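Foro Despensa y Cocina > Conservas

Atún en lata: ¿agua o aceite?

skultex_70
Para ensalada uso siempre el de agua y lo escurro 2 minutos en el colador.

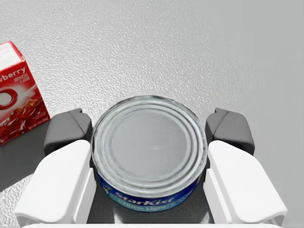 StarKist Chunk Light

oneo23
No lo veo. En agua queda seco, y con mayonesa peor. Yo pongo aceite y gasto menos aliño.

skultex_70
Será cuestión de escurrirlo menos. Para empanada sí uso aceite.
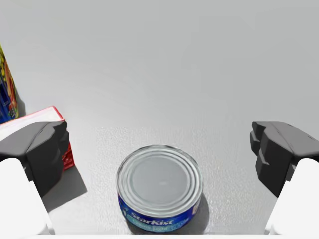
Plarker
Para empanada, sofrito de cebolla de 30 minutos y da igual el atún.

oneo23
Igual no da. Con el de agua se me abrió la masa.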